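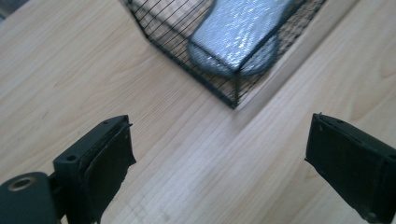 *Left and right fingers open over the bench, wire basket beyond. Pad lifting at the top right corner of the left finger.*

**Subject:** Re: [cell-maint] Fultus hand tool, pad edges and finger zero
**Date:** Monday, May 29, 2023

All,

Following up on the pad thread with what we do at Brokcombe. This covers the hand-held Fultus tool only. The arm-mounted unit takes the same pads but is zeroed from its own controller, and I have left it out.

Pads are changed on condition. The log has the current pair at 352 closures, which is low for this amount of edge wear. The flap at the corner of the left pad matters more than scuffing on the face. A scuffed face still grips. A flap can fold under on closing, and the fingers then stop short of true zero. The software reads that as a thin object held between the pads.

Check in this order:

1. Power off, fingers wound fully open by hand. Don't force them past the soft stop.
2. Look along the top edge of each pad from the palm side. Anything standing proud gets pressed down with a fingernail. If it stays down, note it and carry on.
3. If it springs back, trim it flush with a fresh blade, cutting away from the finger body. Trim no more than the loose part.
4. If a trimmed edge would leave bare plastic on the gripping face, change both pads. Don't change one side only.
5. Wipe the faces with a lint-free cloth, dry. No metho on bonded pads, as it gets under the adhesive.

For a change, peel from the lower end, clean the finger with metho, let it flash off, then clamp the new pads lightly against a flat 28 mm block overnight. The block needs square faces. An offcut from the timber rack gave us a visible taper across one pair and they had to come off again.

Screws next. The two on the finger bodies are checked with a driver at hand pressure and nothing more. They go into plastic, and the holes will strip well before the screw feels tight. If one turns, back it out, put a small dab of low-strength threadlocker on it and run it in until the head seats. Mark the head with a white paint pen so the next person can see whether it has moved.

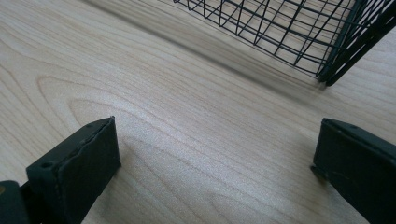

Virnitz wrote in April:

> We re-zero the fingers after every pad change, and the width reading is still out by a little by the end of the week. The screws are snug and the cable is secured. The only thing left is the pad itself. Do other sites zero with the fingers just touching, or with some preload?
>
> Also, is anyone trimming the raised seam along the top of the finger, or is it left alone? Our spare set has it on one side and I can't tell if it is a moulding line or the edge of the cover layer.

Taking the second question first: treat it as the cover layer unless a blade tip won't go under it. On the left finger of our tool there is a slightly raised, uneven seam of this kind. We leave it, provided it doesn't reach the inner face. Trimming for appearance only starts a new edge.

On zeroing, we close to contact, apply light preload for a few seconds, release, then close again to contact and store that value. New pads compress over the first day or so, and a zero taken straight off the clamp block will drift in the direction Virnitz describes. Our routine is:

- zero once when the pads come off the block
- zero again the next morning
- check against the gauge pin at three days, and store only if the reading is outside tolerance

Fingers must be clean and at room temperature for all of these. Enter the values in the cell log, including the ones that weren't stored.

Wear on the rigid parts is a separate matter. Small nicks along the upper rim of the right finger have no effect on width. A chip at the lower inner corner needs more care, as the pad is seated near there. Run a gauge card down the inner face. If it catches, dress the corner with a fine file, two or three strokes, and check again.
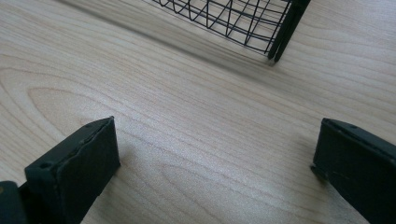 Whitcombe's position, from the same thread, is that any finger with a chipped inner corner should be replaced outright, because dressing it changes the seating of the pad and the change is never recorded. Fair point about the recording. We now write the file work into the log against the finger's serial number, and retire the finger if it needs dressing a second time — so far that has been enough for us.

Still open at this end:

- Shelf life of the bonded pads. Our oldest packet has no date on it.
- Whether the threadlocker attacks the plastic over time. If anyone has pulled a screw after a full year, please post what the hole looked like.
- A common log format between sites. Ours is a spreadsheet, with columns for closures, pad batch, zero value and remarks. I can send it on request.

Virnitz, please post the gauge pin readings from your next change, both the zero off the block and the morning one.

Cell maintenance, Brokcombe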